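## 4. Finger Pads and Jaw Alignment — Hand-Held Units

Applies to the two-finger grippers used in pairs at the Oltstead station. Work on one unit at a time and keep its parts on its own tray. Parts are listed in the Wadia spares sheet under 3163 (pad) and 830 (pivot screw).

**Caution:** Fingers can pinch. Keep your free hand off the linkage while the jaws are moving.

### 4.1 Checking the pads

1. Wipe each pad along the ribs with a dry, lint-free cloth. Do not use solvent.
2. Look for torn ribs, lifted corners and glue on the contact face. Replace pads in pairs, even if only one is worn.
3. Press each pad with a thumb. It must not slide on the finger.
4. Close the jaws by hand on a thin, rigid edge and look at the contact from the side.

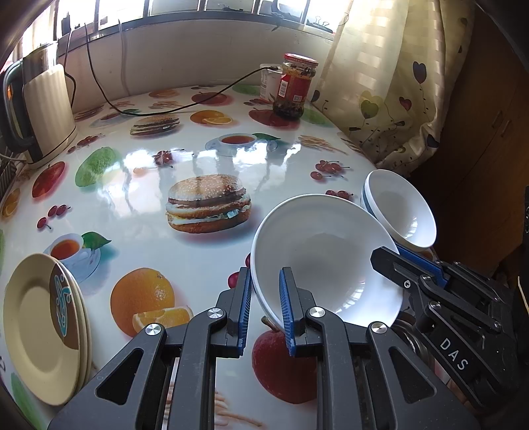
Pad contact is judged on the full width of the ribs. A bowl is the standard test piece because its wall is curved and the two pads meet it differently. With the rim pinched as it is on the white bowl, the left pad bears on the outer wall and the right pad on the inside. Both must seat without rocking. If one pad touches only at a corner, go to 4.2 before fitting new pads — a new pad on a crooked finger wears the same way.

**Note:** Repeat the check on the second unit. A pair passes only when both units pass.

### 4.2 Aligning the fingers

1. Open the jaws fully, then close them until a narrow gap remains.
2. Hold the unit upright at eye level. The fingers must be parallel along their whole length.
3. If they are not, loosen the pivot screws on the crooked side by a quarter turn each. Do not remove them.
4. Square the finger against the Margaritis gauge block and retighten, working from the base toward the tip.
5. Cycle the jaws 18 times and check the gap again. Screws that back out during cycling must be replaced.
6. Set the unit in front of the test piece with the jaws slightly open and confirm that both fingers clear the rim before closing.

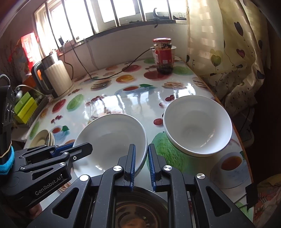

### 4.3 Returning the unit to service

1. Check that no strap or band on the mounting bracket can reach the linkage.
2. Move the jaws through full travel once more. Stop if there is any scraping.
3. Enter the pad change and the screw positions in the Unis log.

Units that fail 4.2 twice are tagged and passed to Wagner Figueiredo. Do not bend the finger plates to correct a gap.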